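Notebook | Index | Older entries | Shared folder | Log out

May, afternoon

Wood glue comparison, second round. I said in the last entry that I didn't trust the numbers from the first round and I still don't, but at least now I can say why.

The claim we are testing is the one on the Climska bottle: full strength after two hours in the clamps. The Rindivham bottle asks for overnight. Same type of glue as far as I can tell, same smell, same yellow. Either Climska has found something everyone else missed or "full strength" is doing a lot of work in that sentence.

Cut 11 pairs of beech blanks per glue from the board that came from Gikalitz. Planed and glued up the same morning, because I suspect the first batch sat too long after planing and got a skin on it. Clamped all of them with the same bar clamps, tightened by hand, so there goes any pretense of even pressure. If anyone wants to buy a torque wrench out of the shop budget I won't object.
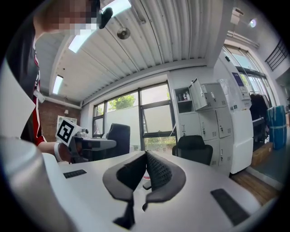

Does a joint that breaks in the wood mean the glue passed?

It only means the wood gave up first. On a weak piece of beech with the grain running out the side, a poor glue will look great. I'm now writing down the grain direction for each blank before it goes in the vise, and any blank with bad runout gets thrown out before gluing, not after. Throwing them out afterward is how you get the result you wanted.

Results, such as they are. Climska at two hours: 9 of the 11 let go along the glue line, clean, with hardly any fiber pulled up. Rindivham after a night in the clamps: nearly all wood failure. That looks damning until you notice I compared two hours with a whole night. The fair test is Climska overnight as well, and Rindivham pulled early. I didn't have enough clamps to run them side by side, so it will have to be one after the other, and then the room temperature will be different and somebody will (rightly) complain about that.

Also not convinced by the lever rig. The hook slips on the bar when the load gets near the end, and you can hear it click. A joint that is about to go gets a knock right when it least needs one. Wrapped the bar with a strip of inner tube, which helped with the noise. Whether it helped with anything else I can't say. 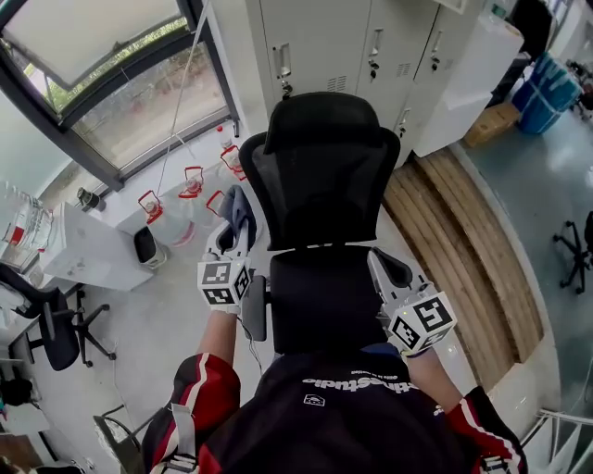

Then there is the Escobar leaflet, which keeps getting quoted at me. It says wiping the joint with a damp rag before gluing makes it stronger. It gives a bar chart with no scale on the side and doesn't say which wood. I tried it on a few offcuts of the same beech and couldn't tell the difference from dry ones. Offcuts were different lengths so I'm not counting them. I would like to see the leaflet's authors do the same with their chart.

Squeeze-out: scraped it off when rubbery on half, left it on the rest. I meant to note which was which and the pencil marks came off with the glue. Use the awl next time.

To do before the next round:
- mark blanks with the awl, on the end grain
- Climska overnight, Rindivham at two hours
- fix the hook properly, maybe a notch filed in the bar
- thermometer next to the clamps, not over by the door
- check the date on the Climska bottle, it was already open when I got to it

Until that's done please don't take the two-hour figure as settled either way. I've left the broken pieces in the tray under the vise, sorted by glue. Leave them there, I want to look at the fiber again in better light.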